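雨の日の自転車と玄関まわり、わが家の小さな工夫あれこれ
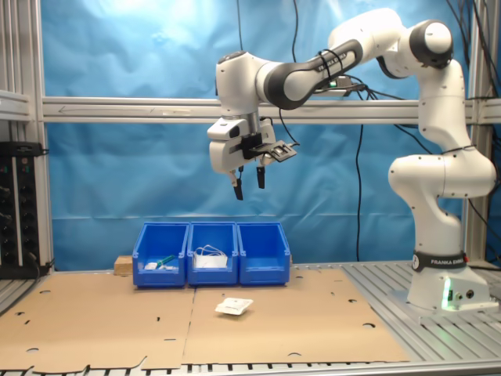 梅雨に入ってから、自転車通勤の支度にかかる時間がじわじわ延びています。カッパを探して、靴カバーを探して、最後に鍵が見つからない。毎朝これをやっていたので、先週の夜に思い切って玄関まわりを全部見直しました。同じように歩道や車道の水たまりと戦っている方の参考になればうれしいです!

まずカッパ。私は長いことハンガーに普通に掛けて干していたんですが、これだと袖の内側がいつまでもじめっとしているんですよね。今は裏返して、フードを下にして洗濯ばさみで裾を留めています。しずくはフードのふちに集まって落ちるので、下に洗面器をひとつ置くだけ。床を拭く回数がぐっと減りました。乾いたらもう一度表に返してから、玄関のフックへ。ここを面倒がって裏返しのまま掛けておくと、翌朝に泣きます(二回泣きました)。

靴は新聞紙派です。最初の一枚は丸めて十分で交換、次の一枚は一晩。最初の交換をサボらないのがコツで、ここで水気のほとんどが紙に移ります。つま先までぎゅうぎゅうに詰めると型くずれするので、ふんわりと。新聞をとっていないお宅なら、宅配の箱に入ってくる茶色い緩衝紙でも大丈夫です。うちはあれを捨てずに紙袋ひとつ分だけためています。ひとつ分と決めておかないと、すぐ袋が増えるので……。

チェーンの話も少し。濡れたまま一晩置いた翌朝の、あのシャリシャリいう音、いやですよね。帰ったら古いタオルの切れ端でチェーンを軽くつかんで、ペダルを後ろ向きにくるくる回す。これだけで違います。指をはさまないように、ゆっくりやってください。油は乾いてから、一コマに一滴ずつ。それから余分を拭き取ります。私は以前、多めに差しておけば長持ちするだろうと思って、ズボンの裾を一本だめにしました。ベージュのズボンでした。

タオルの切れ端は、使い古しのバスタオルを四つに切って、端は縫わずにそのまま使っています。糸くずが気になる方は、着なくなった綿のTシャツのほうがいいかもしれません。玄関の棚に小さなかごを置いて、そこに放り込んであります。

ライトの電池は、六月と九月に替えると決めました。切れてから替えるのをやめただけなんですが、夕立の帰り道で急に暗くならないのは本当に安心です。外した電池でまだ使えそうなものは、テープに「ライト下ろし」と書いて貼り、台所の時計に回します。充電式の方は、帰宅してすぐケーブルに挿す場所を決めておくといいですよ。私の夫は靴箱の上、私は炊飯器の隣です。なぜか統一できません。

鍵は磁石つきのフックに変えました。ドアの内側、目の高さよりちょっと下。貼る前にドアに磁石がつくかどうかだけ確かめてくださいね。うちの勝手口はつかなくて、そちらには粘着式のものを貼りました。粘着式は、貼る面をアルコールで拭いてから一晩なにも掛けずに待つこと。すぐ掛けたくなるんですけど、がまんです。

前に読者の Chak-lun Hung さんから、「サドルに水がしみて困る」というメールをいただきました。スーパーの袋をかぶせる方法はみなさんやっていると思うのですが、風で飛ぶんですよね。私は使い捨てのシャワーキャップを使っています。ゴムが入っているのでぴったり。旅先の宿でもらったまま引き出しに眠っているもの、ありませんか? 透明だと見た目もそんなに気になりません。サドルの表面に小さな裂け目があるときは、そこから水を吸うので、乾いた日に補修テープを貼っておくのがおすすめです。テープの角をはさみで丸く切っておくと、はがれにくくなります。

あとは玄関のたたきのにおい。重曹をお茶パックに大さじ4杯入れて口を折り、靴箱の下の段に置いています。交換の目安は電池と同じで、六月と九月。古くなった重曹は捨てずに、たたきにまいてブラシでこすり、ほうきで集めます。水を流せないマンションの玄関でもできますし、砂ぼこりも一緒にとれます。石のたたきの方は、目立たないところで試してからどうぞ。

傘立ての底には、小さく切ったスポンジを敷いてみました。水受けを洗う回数は減ったものの、今度はスポンジを干すのを忘れます。こちらはまだ試行錯誤中。珪藻土のコースターを入れているという方もいるようなので、割れたのが一枚あるし、来週はそれでやってみようと思います。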